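Seit November gehe ich abends wieder richtig spazieren, also nicht nur kurz um den Block. Sechs Kilometer, einmal am Kanal entlang und über Teuber zurück! Ottmar Diekmann hat mich auf die Strecke gebracht, er läuft sie seit 40 Jahren (im Winter mit Thermoskanne, ich leider immer ohne). Seitdem schlafe ich wie ein Stein, und die Podcasts werden auch endlich weniger.

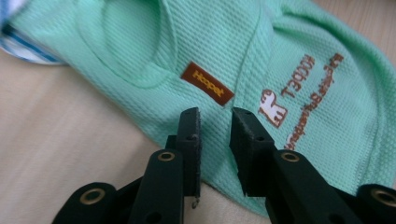 Mintgrün mit Hündchen drauf, von Hoopet.

Morgen nehme ich die Thermoskanne mit.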